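Keeping an old desktop going
Wednesday, May 30, 2018

My desktop is 8 years old and I have decided not to replace it this year. I went back and forth on it for a while. The new ones are faster and quieter, and the shop in Plarnthorpe had a Leton tower on sale that would have done everything I need. But most of what I do is email, photos, the household accounts and a bit of writing, and the old machine does all of that if I am willing to wait for it.

What pushed me to look into it was the startup time. I would press the button, go and make coffee, and come back to a screen that was still thinking. Programs opened slowly and the fan ran hard whenever I had more than a few browser tabs going.

I started with the things that cost nothing. I went through the list of programs that start with the computer and turned off most of them. There was a printer helper for a printer I gave away, two different update checkers for the same music player, and a weather thing I don't remember installing. Then I deleted old downloads and moved the photos to an external drive. That alone helped more than I thought it would.

Next was the dust. If you have never opened your computer, unplug it, hold the power button in for a few seconds, and take it outside or into the garage before you do anything else. I used a soft paintbrush and a can of compressed air. Hold the fan blades still with a finger while you spray. The dust had packed into a kind of felt behind the front grille, and I pulled it away in one piece.

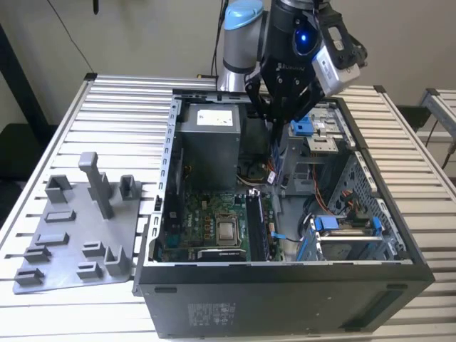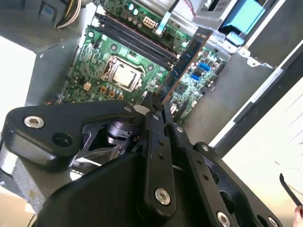

Two looks inside an open desktop case.

After that I spent some money. The old hard drive came out and a solid state drive went in, a Durrani, the cheapest one with decent reviews. Copying everything over took most of an evening. The drive came with a cable but no mounting bracket, so I had to order one and wait three days for it. The screws that came with the bracket were too long and I ended up using two from the old drive.

I also added memory. Check what your board takes before you buy - the manual will be on the maker's website even if the paper one is long gone. The first pair I ordered was the wrong type. The notch was in a different place and it would not seat. Flenent took it back without any fuss, though I paid the postage.

The second pair went in with a firm push at both ends. The computer beeped at me and would not start. I took both sticks out, put them back in, and it started. I have no idea what I did differently.

It now gets to the desktop before I have left the room. The fan still runs when I am editing photos, but the rest of the time I can hardly hear it. I am happy with that for the price of two small parcels.

There are limits. The processor is what it is, and video calls still make it work hard. The USB ports on the front have been loose for years and I have stopped using them. One of the feet has come off the bottom, so there is a folded piece of card under that corner.

I plan to look at it again in July, when I have a week off. The paste under the cooler has probably dried out by now, and I would like to replace it. I have never done that job before, so I will read up on it first. If anyone has done it on a machine this old, leave a comment and tell me how the clips come off.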